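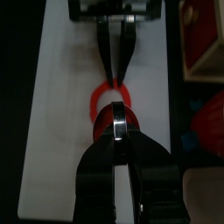

Wie übergibt man einen Ring von einem Greifer an den anderen, ohne dass er herunterfällt oder verkantet?

Der aufnehmende Greifer schließt zuerst und baut seine volle Haltekraft auf, dann erst öffnet der abgebende. Dazwischen liegt eine kurze Phase, in der beide Seiten halten, und in dieser Phase darf sich keiner der beiden Arme bewegen.

Offene Werkstatt Werkden
Kurs »Zwei Arme im Eigenbau«, Handout zum Abschnitt Übergabe
Stand: 10. Dezember 2021

Worum es geht

Bis hierher hat jeder Arm für sich gearbeitet: anfahren, greifen, ablegen. Jetzt kommt der Teil, auf den sich die meisten schon beim Verkabeln gefreut haben, nämlich zwei Arme, die sich gegenseitig etwas reichen! Mechanisch braucht ihr dafür nichts Neues. Die Arbeit steckt in der Abstimmung, und da lernt man mehr über den eigenen Aufbau als in allen Übungen davor.

Warum gerade ein Ring

Ein flacher Ring ist ein dankbares Teil. Er hat einen Rand, den spitze Finger gut fassen, und er hat ein Loch, durch das man eine Führung stecken kann. Gleichzeitig verzeiht er wenig: Wer den Rand schräg greift, kippt den Ring, und wer das Zentrum verfehlt, drückt ihn gegen die Führung. Ein Würfel rutscht in so einem Fall einfach ein Stück zur Seite. Am Ring sieht man jeden Fehler sofort, auch ohne Messgerät.

Fingerformen

Für den oberen Arm nehmen wir lange, spitz zulaufende Finger. Sie kommen an den Rand heran, ohne die Gegenseite zu berühren. Der untere Arm bekommt breite Finger mit geriffelter Fläche. Auf dem Ring in der Aufnahme oben treffen sich die Spitzen des oberen Greifers genau am Rand, während die breiten Finger die untere Hälfte teilweise verdecken. Zwischen ihnen ragt die schmale Metallplatte durch die Öffnung des Rings.

Wer zu Hause druckt: Fingerkörper aus einem harten Filament, Auflage aus einem weichen. Eine glatte weiche Auflage geht auch, bei Staub lässt sie aber schnell nach. Also vor jeder Serie kurz abwischen.

Gemeinsamer Nullpunkt

Beide Arme müssen wissen, wo der andere steht. Das klingt trivial und frisst trotzdem den halben Abend. Im Kurs gehen wir so vor:

Beide Arme auf die gemeinsame Grundplatte schrauben und nicht mehr lösen.
Mit Arm A den Messdorn anfahren, Position speichern.
Mit Arm B denselben Dorn anfahren, Position speichern.
Die Differenz als Versatz in die Konfiguration eintragen.
Das Ganze wiederholen, bis der Versatz stabil bleibt.

Vier Durchgänge haben sich bewährt. Streuen die Werte danach immer noch, sitzt meistens eine Schraube im Handgelenk locker, und dann hilft auch die schönste Software nicht.

Ablauf der Übergabe

Unser Steuerprogramm Banel kennt für die Übergabe einen eigenen Zustand. Die Zeiten sind Startwerte, ihr dürft und sollt daran drehen:

Anfahren: Arm B fährt auf Übergabehöhe, Finger offen.
Annähern: letzte Strecke mit Geschwindigkeitsstufe 66.
Schließen: Arm B greift, Arm A hält weiter.
Halten: 700 ms warten, beide Arme stehen still.
Lösen: Arm A öffnet langsam.
Rückzug: Arm A fährt entlang seiner Fingerachse zurück.

Beim Rückzug wird gern geschummelt. Fährt Arm A seitlich weg, solange die Platte noch im Ring steckt, nimmt er den Ring mit. Also zuerst geradeaus heraus, danach dürft ihr abbiegen.

Bricht die Übergabe ab, bleibt Banel nach 2000 ms ohne Rückmeldung stehen. Bitte dann nicht in den Arm greifen. Erst Motorstrom aus, dann das Teil herausnehmen, dann neu referenzieren.

Typische Fehlerbilder

Der Ring dreht sich beim Lösen: Die Finger von Arm A öffnen ungleichmäßig. Spiel in der Mechanik prüfen.
Der Ring springt nach oben: Er stand unter Spannung. Übergabehöhe in kleinen Schritten korrigieren.
Die Spitzen treffen sich neben dem Rand: Versatz neu einmessen, vorher nichts anderes verstellen.
Es klappt langsam, aber nicht schnell: Glückwunsch, ihr habt ein Schwingungsproblem! Die Grescombe-Halterung versteifen oder den Arm kürzer führen.

Aufgaben bis zum nächsten Termin

Schreibt den Zustandsablauf eurer eigenen Übergabe auf, mit Zeiten, und zwar vor dem Programmieren. Fahrt ihn danach ohne Teil ab. Erst wenn die Bewegung leer sauber läuft, kommt der Ring dazu.

Wer Lust auf mehr hat, probiert die Rückübergabe von B nach A. Die Fingerformen passen dafür schlechter zusammen, und genau das macht sie so spannend. Die Vorlage liegt im Kursordner unter Abou Zeid, Unterordner Januar.

Mitbringen: eigene Finger, Inbusschlüssel, Laptop mit aktueller Banel-Version.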